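3.2 Collecting demonstrations by hand

All demos use the same hand-held gripper, no arm in the loop. The operator holds the tool, closes the fingers on an item, carries it over, lets go. Video comes from the camera on the tool itself, so the policy later gets the same kind of view it was trained on. Tasks were sorting small household things on a table — tissue pack, sponge, hair tie, striped cloth — with a shallow mint-green tray at the right side. We kept the printed tablecloth on purpose. Printed cups and fruit next to real objects are a hard case for the detector, and a plain cloth made our early numbers look to good.
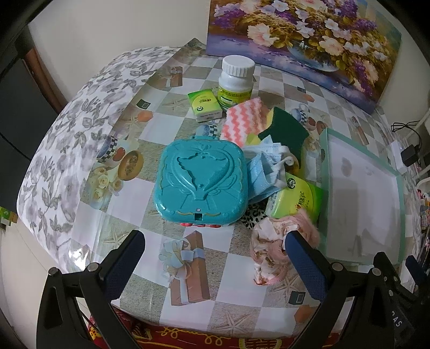
3.3 Sessions and labels

Six operators, 400 demos total, first batch recorded in the Mallville flat. Cosmin Pană ran the labeling in Zato, our in-house tool. One label per grasp: item, open, close, release. Demos with a dropped item were kept but flagged. Soft items took the longest to label by far. A crumpled scrunchie has no clear edge and the close point is a judgment call — two labelers often disagreed by 16 frames or more, and we took the earlier mark. Blue finger pads helped here, easy to find against the pale cloth.
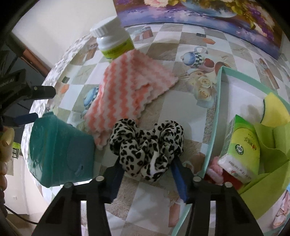

Figure 2. Hand-held gripper at the leopard-print scrunchie, fingers open. Tissue pack and sponge are in the tray.

Frames before the first finger motion were trimmed. We did not balance the set by item, so cloth-like objects are over represented. See Section 4 for the effect on grasp success.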